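## 4. Bringing up a cell in the simulator

By now you have Hevix installed, the arm model loaded and the license check out of the way. Good. The dull part is over, and the next hour or so is the bit I like best, where you get to plan motions around real obstacles and find out how well your scene file matches your intentions.

Everything in this section runs in simulation. Please finish all of it before you connect to hardware, even if you've commissioned a dozen arms before. The Segura planner has its own ideas about clearance, and it is much nicer to meet them here.

**You will need:**

- Hevix running with the `Tamstead` room loaded
- The cable-rack scene, `rack_cable.hvs`
- A terminal for the planner and a second one for the log
- A cup of something (the first collision build takes a while)

### 4.1 Load the scene

1. Start the simulator with physics paused:

 `hevix run --room tamstead --paused`

2. Load the cable-rack scene:

 `scene load rack_cable.hvs`

3. Wait for the collision build. The log prints one line per mesh and then `build ok, 1468 hulls`. If your count is lower, a mesh failed to convert, so go back to section 3.6 and run the mesh check again.

4. Type `physics on` and let the scene settle for a few seconds. The cable goes through a short relaxation pass. Don't send any motion commands until the log says `cable settled`.

> **Note:** The cable is simulated as a chain of 200 segments. You can cut that down in `cable.yaml` if your machine struggles, but the arch gets visibly lumpy and the planner's distance numbers get worse with it. Try closing the shadow renderer first (`render shadows off`), which usually buys back more speed than you'd expect.

### 4.2 Set the approach pose

The scene file stores a pose called `approach_rail`. It puts the gripper over the top rail of the rack with the finger pointing straight down, and it's the starting point for nearly every test in this manual.

1. Ask for a plan without running it:

 `plan to approach_rail --dry`

2. Read the three lines it prints. You want `status: found`, a path length, and a minimum clearance that isn't negative.

3. Run it at reduced speed:

 `plan to approach_rail --speed 0.2`

4. When the arm stops, switch to the operator view with `view operator`. Zoom until you can see the finger's tip and the top rail together.

The finger narrows to a thin tip, and at the approach pose the tip should hang just above the rail as seen from the front. The blue cable peaks close by, behind the rack. That closeness is deliberate! A planner that only ever works in open space hasn't told you much, and this layout gives it something to think about. 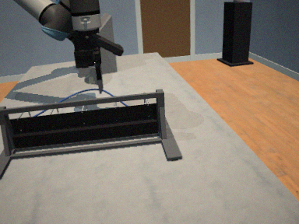

### 4.3 Check depth from a second view

The operator view flattens everything. A finger that looks as if it's over the rail may be well behind it, and you can't judge that from one angle no matter how long you stare.

1. Type `view side` and compare the finger's tip with the rail.

2. Type `view top` and do it again.

3. Turn on the distance overlay with `overlay distance`. Hevix draws a line from the gripper to its nearest neighbor and labels it in millimeters.

4. Click the label. The nearest object should be `rack_rail_top` or `cable_0`. If it says `table`, your tool offset has the wrong sign. Fix it in `tool.yaml`, reload and start over from 4.2.

> **Caution:** The overlay measures collision hulls, and the hulls are slightly fatter than the meshes you see. A gap that looks comfortable on screen can be reported as contact. Trust the number.

### 4.4 Give the cable a margin

Fixed objects are easy on the planner. The cable is the interesting one, because Segura treats it as frozen during planning and then lets it move again during execution. If the arm brushes it, the rest of your plan is based on a shape that no longer exists.

1. Open `planner.yaml` and find the block named `soft_objects`.

2. Set `margin_mm` to 15 for a first run.

3. Set `replan_on_motion` to `true`.

4. Save, then reload with `planner reload`. There's no need to restart the simulator.

5. Plan back to home and out again:

 `plan to home`

 `plan to approach_rail`

With a 15 mm margin the arm may take a noticeably longer way in. Let it. Once the plan comes back clean several times in a row, bring the margin down in small steps and watch where it begins to refuse. Hatsue Shibata, who wrote most of the soft-object code, suggests going back up one step from the first refusal and leaving it there. I've used that rule on every cell since and haven't been sorry.

Two errors are common at this stage:

| Code | What it means | What to try |
|---|---|---|
| 181 | Goal pose is inside a margin | Lower `margin_mm` or raise the goal |
| 419 | Path found, but the cable moved before execution | Wait for `cable settled`, then plan again |

Code 419 can feel like nagging when you're working fast. Please leave it on. If it keeps coming back with the arm standing still, the cable's damping is too low, and setting `damping: 0.4` in `cable.yaml` clears it up in nearly every case.

### 4.5 Run the perception check

So far the planner has been reading object positions straight from the scene file, and a real cell won't hand you those. Now you swap in the estimated positions and see how much changes. This is my favorite part of the whole setup.

1. Switch the source:

 `objects from perception`

2. Wait for the status line to read `tracking`.

3. Compare the two sources:

 `objects diff`

4. Look at the rack first. Its rails are long and straight, so the fit tends to be good. An error above 5 mm there points to camera calibration, and no planner setting will help you.

5. Look at the cable next. Expect larger errors, especially wherever something stands in front of it. The estimator fills the hidden stretches with a smooth curve, and a smooth curve is only a guess.

6. Repeat the plan from 4.4 and compare minimum clearances.

> **Note:** Dark panels and thin pins both give the depth estimator trouble. If pins come and go in the tracking list, turn on `hold_last_seen` and give it half a second. Longer holds leave ghosts behind when the rack is moved.

If the clearance has dropped by more than your cable margin, raise the margin to cover it. Don't reach for the smoothing filter yet. It hides the error in the plots and leaves it in the cell.

### 4.6 Save your work

1. Store the configuration under a new name:

 `config save varness_01`

2. Export the last clean plan along with its log:

 `plan export --with-log`

3. Add a line to the notes field saying which margin you settled on, and which one the planner refused. Trinidad Tejada reviews the exported plans before a cell is cleared for hardware, and she'll ask for both.

4. Type `physics off` before you close the simulator. Closing with physics running can save the cable in the middle of a swing, and it will start from there next time.

Keep the exported file handy. Section 5 replays it against the joint limits of the physical arm, starting from this same approach pose.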